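Taller de mantención del hogar - Apuntes de la unidad 2
Guardar, colgar y devolver herramientas
Apuntes de Florencia Huenchumán para el grupo de la tarde

Quedamos la otra vez en el banco de trabajo y se nos fue la hora hablando de tornillos, así que retomo donde íbamos. Varias me pidieron que dejara por escrito lo del tablero perforado, porque en clase hablo rápido y borro la pizarra antes de tiempo (perdón, es una costumbre vieja y no se me va a quitar a estas alturas). Van entonces mis apuntes, un poco más ordenados de como los conté.

2.1 Por qué colgar

Yo aprendí con una caja. Una caja metálica enorme, de mi tío, donde vivía todo junto: los alicates, las brocas, un rollo de huincha que ya no pegaba, llaves de puertas que no existían. Para sacar un destornillador había que revolver, y revolviendo una se pinchaba. Lo que me cambió la vida fue ver las cosas de frente, cada una en su lugar, y notar de inmediato cuál faltaba. Eso es lo que quiero que practiquen esta semana, con lo que tengan en la casa, aunque sean cuatro cosas.

El tablero perforado es lo más flexible que conozco para empezar. Se cambia un gancho de lugar en dos segundos y no queda ningún hoyo nuevo en la pared. Ojo con esto último, porque las que arriendan me lo van a agradecer: si además el tablero va en un soporte propio, ni siquiera se toca el muro.
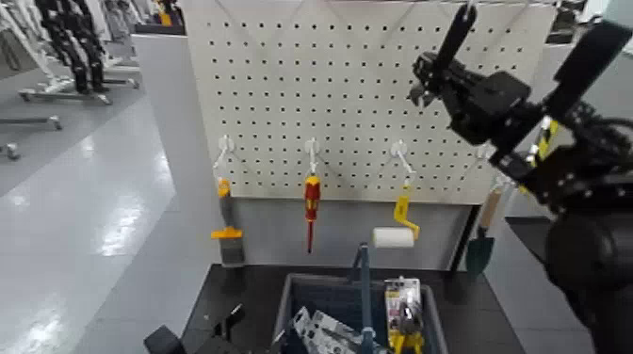

Los ganchos se ponen después de elegir las herramientas, y me pongo pesada con eso porque todo el mundo lo hace al revés. Primero extiendan en una mesa lo que van a colgar, miren cuánto mide cada cosa y hacia dónde se le va el bulto, y recién ahí elijan los agujeros. El rodillo de pintar es el mejor ejemplo que tengo: el mango amarillo viene doblado y el cilindro blanco se va para el lado izquierdo, así que pide más espacio de un costado que del otro. El destornillador, en cambio, cae derechito y se acomoda en cualquier rincón. Si ponen los ganchos a distancias iguales porque se ve bonito, prueben igual con todo colgado antes de darlo por terminado, que los bultos raros aparecen al final.

2.2 Qué se cuelga y qué no

Regla de la casa: se cuelga lo que se usa seguido y lo que se arruina apoyado. La brocha es de las segundas. Una brocha parada sobre las cerdas se deforma, y una brocha con las cerdas chuecas no hace un borde decente nunca más. Cuélguenla siempre con las cerdas hacia abajo, ya lavada y bien escurrida. Si la guardan mojada con las cerdas para arriba, el agua baja hacia la virola (la parte que une las cerdas con el mango) y con el tiempo se afloja todo.

El rodillo también se cuelga, limpio. Si van a seguir pintando al día siguiente con el mismo color, pueden envolver la funda bien apretada en plástico y dejarla así de un día para otro, pero no la olviden ahí una semana, que yo lo hice y terminó siendo un palo duro.

La palita de jardín genera discusión todos los años. ¿Va con las de pintar o va afuera? A mí me gusta tenerla adentro, colgada por el mango y con la hoja hacia abajo, siempre que llegue sin tierra. La tierra húmeda pegada en el metal es óxido seguro, y en un mango de madera también hace lo suyo. Un trapo seco, después una pasadita de aceite en la hoja, y al gancho. Al mango de madera le pueden dar aceite de linaza una vez al año, yo lo hago en abril, cuando guardo lo del jardín.

Lo que no se cuelga: tornillos, brocas sueltas, lijas, huinchas, lápices. Todo lo chico va a cajones o frascos con etiqueta. Y lo muy pesado tampoco, salvo que el gancho sea para ese peso. En mi caso el martillo grande vive en el suelo, en una repisa baja, y ahí está feliz.

2.3 El cajón de paso

Necesitan un cajón o balde abierto cerca del tablero, y le digo «de paso» porque nada se queda a vivir ahí. Cuando una termina de trabajar está cansada, tiene las manos sucias y no va a ir gancho por gancho. Entonces todo cae al cajón, se limpia lo que haya que limpiar, y de ahí sube al tablero. También sirve al revés: descuelgan lo que necesitan, lo echan adentro y se llevan el cajón completo a la pieza donde van a trabajar.

Que sea de plástico, fácil de lavar, y sin tapa. Con tapa se convierte en la caja de mi tío, se los firmo. Y que no sea muy hondo - si hay que meter el brazo hasta el codo para encontrar la brocha, elijan otro más bajo.
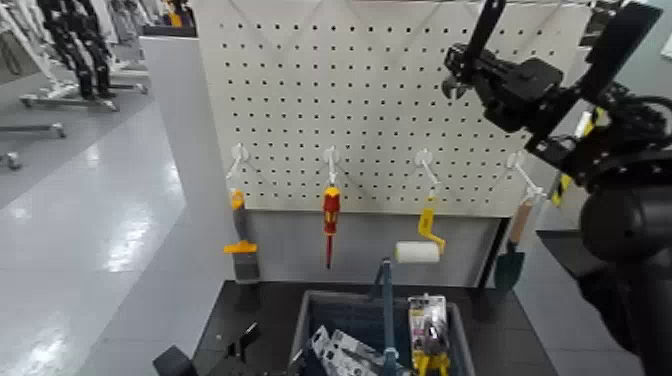 Olga Domínguez contó que en su casa el cajón funcionó una semana y después se llenó de boletas, pilas y un guante sin pareja, y preguntó si no sería mejor prescindir de él y colgar todo al tiro. Se puede, claro que se puede, si una trabaja siempre parada delante del tablero. Para quien anda de pieza en pieza yo lo mantendría, con la costumbre de vaciarlo antes de comer. Valentina Palma propuso dejarlo boca abajo cuando está vacío, para que no tiente a nadie, y me pareció tan buena idea que ya la copié.

2.4 El orden de izquierda a derecha

Aquí no hay una sola respuesta. Pueden ordenar por tarea (pintura junta, jardín aparte), por tamaño o por frecuencia de uso. Yo soy diestra y dejo a la derecha lo que más ocupo. Lo que sí les pido es que todos los mangos queden a una altura que alcancen sin empinarse, y que las puntas y los filos no queden a la altura de la cara de un niño si hay niños dando vueltas.

Para recordar dónde va cada cosa pueden dibujar la silueta con lápiz, o pegar un papelito con el nombre bajo cada gancho. Háganlo después de un par de semanas de uso, porque al principio van a mover todo varias veces.

Tarea para el 5 de octubre

Elijan cuatro herramientas o utensilios de su casa, no importa si son de cocina. Hagan en papel un dibujo de cómo los colgarían, marcando hacia qué lado se va el bulto de cada uno. Anoten al lado cómo hay que limpiarlos antes de guardarlos. Traigan también una brocha usada, mientras más maltratada mejor, que vamos a tratar de recuperarla con agua tibia, jabón y harta paciencia.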